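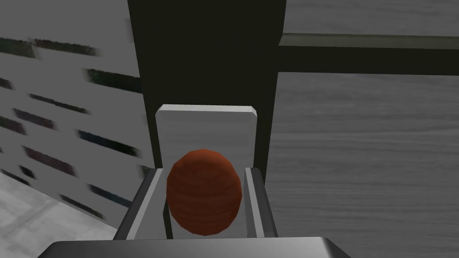
*Simulator view: the gripper closed on the egg-shaped test object.*

**Durnham lab visit, Aug 30, 2026**

The Terklow group spent the morning on a fault in its simulator. Out of 3,806 runs, 27 ended with the gripper losing its hold after the log had marked the grasp as good. Staff traced it to a contact setting changed in June. The stop rule never fired, so the arm kept moving with nothing in it.
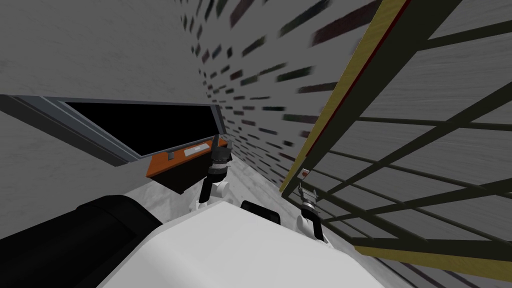 *Both grippers, with the orange counter and shelving beyond.*

The old setting is back, and 3,000 runs will be repeated before anything goes to the real arm at Rutherford.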